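Search this site... Go

Workshop notebook: galvanized wire, the white rust business, and the Fostgate rolls

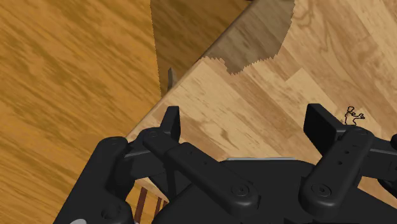 December, Saturday, a little after lunch

Well, I finally got the Fostgate rolls unwrapped, and I'm writing this down while it's fresh, partly for me and partly for Marlene, who asked me twice last week and got a mumble both times (sorry, Marlene!). The short version is that the powdery white bloom we were all fretting over is only on the outer wraps. I unrolled 11 of them down to the core and it stops after the second or third turn of mesh on every single one.

I wiped the worst roll with a nylon brush and plain water, dried it with a rag, and the zinc underneath looks dull but sound. No red anywhere, not even at the knots, where I'd have bet money on finding some. The Willems gauge gave me readings on the brushed sections that sit right in with the ones from deep inside the roll. I took five per spot and threw out the silly ones, which always come from me not holding the probe square on a round wire. Friederike has a little V-block for that and I keep forgetting to ask for it back.

What I think happened is that they were shrink-wrapped damp and then stood out in the Zultcombe yard through all that fog, with the plastic holding the wet in against the wire. The rolls from the same lot that went straight to Wuldale with no plastic on them are clean as a whistle. That's only 2 rolls to compare with, so I'm not going to pound the table over it, but it does fit.

Salt spray: set B passed 400 hours this morning. The cut ends have the usual staining and one of the twisted knots has a freckle of red that I've circled in marker. Set A (the thinner coat, the one the price list calls "farm grade") had quite a lot more than a freckle by this point, so for anybody putting up sheep mesh near the coast I would say spend the extra. I'll leave B in until the chamber needs its filter changed anyway.

Pull test on the hinge joints, 32 of them, all from the middle of the roll this time. Three slipped early and they were all from the same line wire, so either that wire is a hair undersize or the knotter was having a bad day on that side. I've tagged the offcut and hung it behind the door. Please don't use it for tying up the tomatoes, whoever did that with the last one.

Still to do: weigh and strip a few short lengths so we have a proper coating mass to put next to the gauge numbers, ask Fostgate if they'd ship with the ends open, and find the good side cutters.

Filed under: Wire & Mesh / Coatings / Bench Notes

3 comments

Marlene Nolte
Thank you, that's just what I needed. I'll call Fostgate about the wrapping. Can you keep back one unbrushed piece so I have something to show them?

Friederike Böttcher
The V-block is in my drawer, left side, help yourself. I'd measure that line wire before blaming the knotter!

yard_desk
Zultcombe rolls are under the roof now, up on pallets, plastic slit at both ends.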